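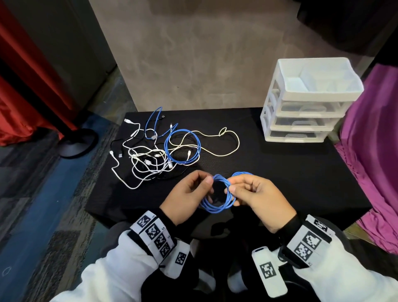

Coiling a blue cable by hand, with plenty more still in the pile.

Who Untangles the Cables? Robots at Work, and the People Who Work Next to Them

Reading time: 5 minutes

Leave two cables in a box overnight and by morning they will have tied themselves into something a sailor would be proud of. Scientists have studied why this happens. The short version is that a long, bendy thing has a great many ways to be tangled and only a few ways to be neat, so every bump and jiggle makes matters worse.

Now imagine that the box is the size of a bathtub, and that emptying it is your job.

At Beaudoin, a repair and rental warehouse, it is somebody's job. Schools and offices borrow computers, screens and phones from Beaudoin, and when they send them back, the cables come too. Chargers, network cables, cables for gadgets that were thrown out years ago. Last October the warehouse took in 2,457 of them. Almost none came back the way they went out.

What the robots do

Beaudoin has two kinds of robots. The first is a fleet of carts called Dirnums. A Dirnum is a flat box on wheels that slides under a shelf, lifts it up and drives it across the building. It can carry 600 pounds and has never once complained about its back.

The second is Skenow, a robot arm that stands at the end of a conveyor belt. Skenow picks up boxed items, reads the label and drops each box into the right bin. On a good day it sorts 400 boxes before lunch, although Skenow does not get lunch.

Boxes are easy for a robot. A box has flat sides and corners, and it stays the same shape when you pick it up. If Skenow has met one box, it has more or less met them all.

Why a cable is a hard problem

A cable is floppy. Lift one end and the rest does whatever it likes. Pull it, and three others come along for the ride. Some loops are hidden under other loops, so even a very good camera can't see where a cable goes.

When you coil a cable, your hands solve this without asking you. One hand holds the loops. The other feels for twists, and your fingertips notice when something is snagged long before your eyes do. You can do this while thinking about pizza. Robot engineers find this slightly annoying.

Annick Ouellet has worked at the cable table for longer than the robots have been in the building. Her rule is to find an end and follow it. "Never yank," she says. "Yanking is how you make a knot with somebody else's name on it."

When a cable is free, she winds it into a ring, and on to the next one.

What changed for the people

Before the Dirnums arrived, Harish Kandpal pushed shelves around the warehouse all day. He walked so far that he wore out his shoes twice a year. When he heard that robots were coming, he did what most people would do, and worried.

That worry was fair. When a machine takes over a task, the person who used to do it may need a new one, and some workplaces have no new one to give. At Beaudoin, two people from the shelf crew decided to leave and find work elsewhere. Harish stayed and trained to look after the carts. He changes their batteries, cleans their sensors and rescues them when they get confused by a puddle of sunlight on the floor.

"I used to push the shelves," he says. "Now I push the robots, when they get stuck."

Lumturie Gashi had the opposite problem. Her job stayed, and got faster. Skenow sends boxes down the line at one speed, and for the first few weeks that speed was too quick for the humans at the other end. Boxes piled up. So did complaints. Lumturie and her coworkers asked for a slower belt and a pause button they could reach, and they got both. The robot did not mind. It was the schedule that had to be talked into it.

Will a robot take over the cable table?

Maybe one day. A company called Zastance is trying to build a machine that can untangle cords, and Bořivoj Paulík, an engineer there, is hopeful but careful about it. In tests, his machine can free a single cable from a small heap if nobody has been mean about how they piled it.

"It takes eleven minutes," he says. "My daughter takes one."

Try it yourself

Ask a grown-up for a few old cables that aren't plugged into anything. Drop them in a bag, shake the bag, and tip them out. Now untangle them wearing thick mittens — this is a bit like having a robot's fingers. Then take the mittens off and do it again.

Words to know

Automation: using machines to do a task that people used to do.
Sensor: a part that lets a machine notice something, such as light, heat or a wall.
Conveyor belt: a moving strip that carries things along.

Words by Chantal Fehr

More to read
How does an elevator know where you are?
The people who paint the lines on roads
Why your socks come out of the dryer stuck together
What is inside a vending machine?

Contact us | For teachers | © All rights reserved | Back to top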